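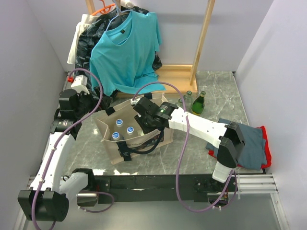

How often should a small shop email its customers? Twice a month is plenty for most of us, and once is fine if you've got nothing new to say.

I learned that the hard way. When I took over the newsletter at Doucette (we sell housewares, mostly to people within a short drive), I was sending one every Sunday morning, whether there was news or not. We had 3167 names on the list and I felt very grand about it! Then I looked at who was opening the thing. Almost 1000 people, and the same ones every time. 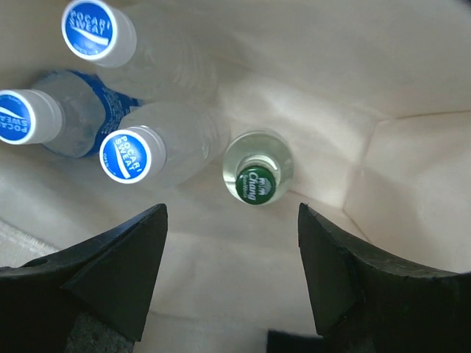 So I called Liette Beaudoin, who ran mailings for years at Varkthorpe before going out on her own. She asked me to read her my last few subject lines over the phone. I got through two before she started laughing. They all sounded like a flyer stuck under a windshield wiper, and she told me so.

Her advice was to write to one customer. I picked Dale Lavoie, who comes in for lamp bulbs and stays to talk, and I wrote as if he'd asked me what was new. The first one took me until 11 at night. It had one product in it, a price, our hours and a bit about the parking lot being repaved.
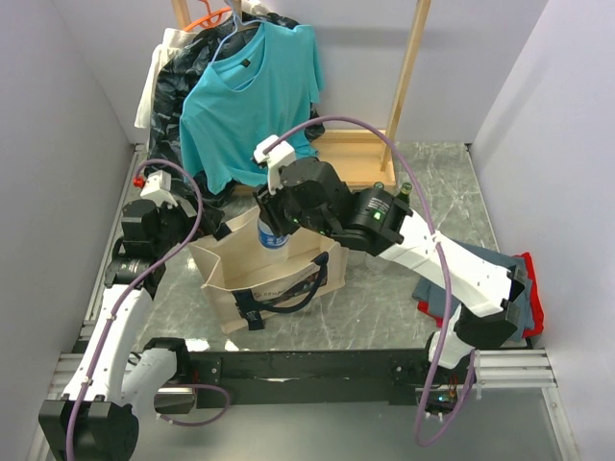
Nine people wrote back. Real replies, with questions in them, and one long complaint about the parking lot (fair enough). I'd never had a single reply before, so I answered every one of them before lunch, and Dale wanted to know if we could order him a shade to match.

I still haven't cleaned out the old addresses. Liette says to do it before January, and I've promised her I will.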